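Folding clothes on a bed

Folding clothes on a bed is a common household practice in which clean laundry is spread out, flattened and folded on top of a made or partly made bed. It is most often done in homes without a separate laundry room or a table large enough to hold an open garment. The bed gives a wide, soft surface at a fairly low height, and finished items can be stacked along its edge before they are put away.

Setting up the surface

The bed is usually cleared to the sheet or covered with a single flat layer. A quilt or comforter may be left in place and smoothed, or pushed back toward the pillows or the wall. Pushing it back leaves a firmer working area, while leaving it in place protects the sheet from lint and loose threads. Pillows are moved to the head or to one corner.
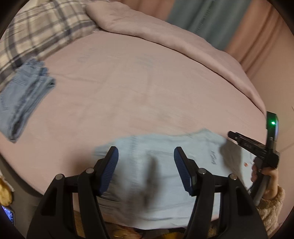 Folded jeans beside a plaid pillow, with the quilt pushed back and a light blue garment spread out on the bed.

A plain, light-colored cover makes dark lint easy to find. It can also make pale garments harder to tell apart from the bedding, and small items such as socks are sometimes missed when the bed is made again.

Order of work

Many people begin with heavy items. Jeans, sweatshirts and towels hold a crease well and make a stable base for a stack. Shirts and thin cotton pieces come next, and underwear and socks are left for last. Others sort first by owner and fold each pile in turn. Deolinda Aguiar's booklet The Bed as Table, published by Coelho, recommends the first method for one person working alone and the second for two.

Jeans are normally folded lengthwise, one leg over the other, with the seams lined up. The legs are then brought up toward the waistband once or twice, depending on the depth of the drawer. A long, narrow stack can be laid along the side of the bed, where it takes up little of the open area. 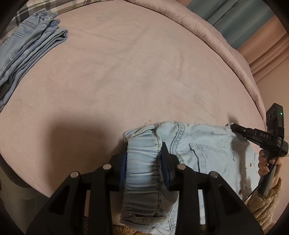 Stacks are kept away from the near side, where the next garment has to be laid out. On a soft mattress a tall stack tends to lean, and Aguiar sets a limit of nine garments. Wide stacks of towels can go higher.

Shirts

A shirt is the item most affected by a soft surface. On a table the cloth can be pressed flat with the palm, but on a bed the mattress gives way and wrinkles return when the hand is lifted. The usual method is to place the shirt face down near the edge, pull the hem and shoulders in opposite directions, and fold the sides to the middle before bringing the hem up. Sleeves are laid back along the body. Part of a garment may be allowed to hang over the side while the rest is straightened.
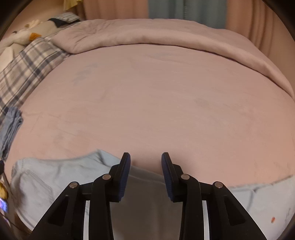

Light blue cloth, crumpled, at the near edge of a bed with a pink cover.

Folding boards

Rigid folding boards were sold partly to solve this problem. The Plenedis board, a hinged panel 60 centimeters wide, was made for use on beds and sofas. A smaller model by Gorninell weighed 340 grams and folded in half for storage. Both were carried in the Mundix household catalog, and neither is still made.

Drawbacks

Bending over a low bed can tire the back, and kneeling or sitting beside the stack is often suggested for large loads. Work left unfinished must be moved before the bed can be used. Glória Vieira, in a household column written in August, noted that clothes moved to a chair overnight usually had to be folded again.

Related articles
Clothesline
Duvet cover
Fitted sheet
Folding board
Ironing
Laundry basket

Print this article
E-mail this article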